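3.2 Demonstration collection

All demonstrations were recorded with the Fodo hand-held gripper, a two-finger tool with a camera fixed behind the jaws. The fingers stay in view at the bottom of every image, so the opening between them can be read directly from the video and no encoder is needed. Operators worked at a light wood table under ordinary room lighting. We did not control glare on the tabletop, as the policy has to cope with it at test time.

Each recording starts with the jaws open over the table. Frames in which the fingers enclose only the table surface are kept and labeled as free motion.

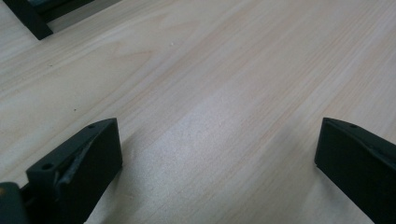 Free-motion frames were first discarded, following the procedure used for the earlier Ene set. Policies trained that way tended to close the jaws too early, most often over the reflective part of the table. Restoring the frames removed most of these closures at no cost in grasp accuracy. The final set holds 2,000 demonstrations from 6 operators, of which 167 were set aside for validation before any training was done.

3.3 Pre-contact labels

A frame is labeled pre-contact when the target lies between the fingers and neither finger visibly touches it. Wide, pale objects are the hard case. They fill much of the view, their walls taper, and the edge of the wall gives little contrast against the light wood. Two annotators marked the last pre-contact frame of each approach, and disagreements were settled by a third pass at half speed.

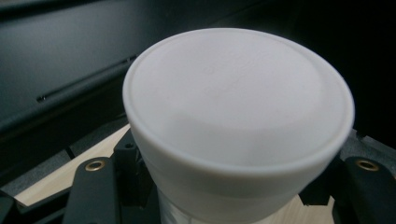 The label is used only as an auxiliary target. A small head on the image encoder predicts it, and its loss is weighted at a tenth of the action loss. The head is dropped at deployment. We also tried feeding its output back into the policy - this made training less stable and gave no gain on the validation split.

3.4 Transparent containers

Glass targets are approached from farther back, with the jaws spread wide, and the upper part of the container may lie outside the view. The policy must then rely on the base and on whatever the glass holds. Curved walls distort the contents and shift their apparent edge, so we do not supervise on object outlines for this group. The 140 test trials reported in Section 4 include filled glass containers in the starting arrangement of Figure 3.

Figure 3. Approach to a glass container filled with powder, jaws open. 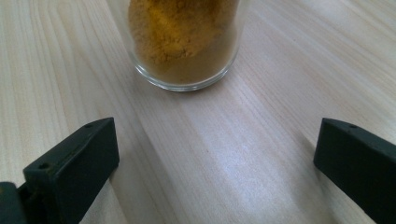 4 Results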